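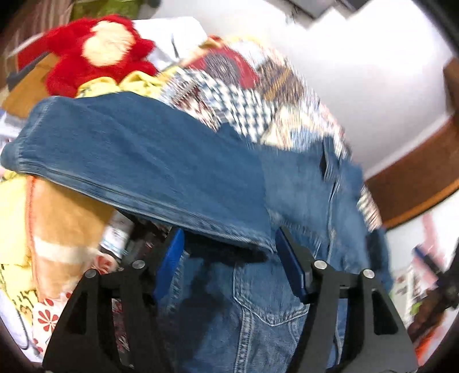 Chapter 7
Denim: Yarn, Dye and Wear

Most woven cloth is dyed either as loose fiber or as finished fabric. Denim is dyed in between, as yarn, and only half of the yarn is dyed at all. The lengthwise threads, called the warp, are colored with indigo. The crosswise threads, called the weft, are left white or gray. This one choice explains most of what follows in the chapter, including why the inside of a pair of jeans is paler than the outside and why the cloth fades the way it does.

7.1 The twill weave

In a plain weave, each weft thread passes over one warp thread and under the next. In the usual denim weave, it passes under three and over one, and each row starts one thread further along than the last. The result is a set of slanted ridges on the face of the cloth. Weavers call this a 3/1 twill. The direction of the slant is described as left-hand or right-hand, and a simple check is to hold the cloth upright and see which top corner the ridges point to.

A twill can be packed more tightly than a plain weave made from the same yarn, so the cloth can be heavy and still bend easily. It also has a habit of twisting. A leg cut straight from untreated twill may turn after washing until the side seam drifts toward the front. Mills correct for this by pulling the cloth slightly off square before it is cut, a step known as skewing.

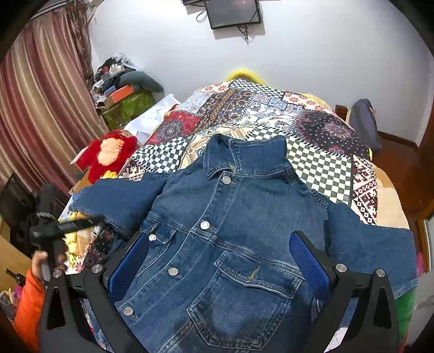
Weight is given in ounces per square yard. Shirts are often made from cloth under 8 ounces, while work clothing may use 14 or more. Reinhold Petersen, whose notes from the Wiltau mill are used throughout this part of the book, kept samples of 124 cloths and weighed each one before and after its first wash. Nearly all of them gained weight per square yard – the cloth had shrunk, so more yarn was held in the same area. Table 7.1 gives his results for 28 of the samples.

7.2 How indigo behaves

Indigo does not dissolve in water. To dye with it, the dyer first changes it chemically into a soluble form that is yellow-green in color. The yarn is dipped in this bath and then lifted into the air, where oxygen turns the dye back into its blue, insoluble form. Each dip adds a thin layer. The dye stays mostly near the surface of the yarn and leaves the core white, an effect called ring dyeing.

When the surface is rubbed, small amounts of blue come away and the core begins to show. Wear therefore appears first along raised edges such as hems, pocket openings and the ridges beside a seam. Section 7.4 returns to this point and compares natural wear with the stone and enzyme washes used in factories.

Terms to know before reading on: warp, weft, twill, skewing, ring dyeing.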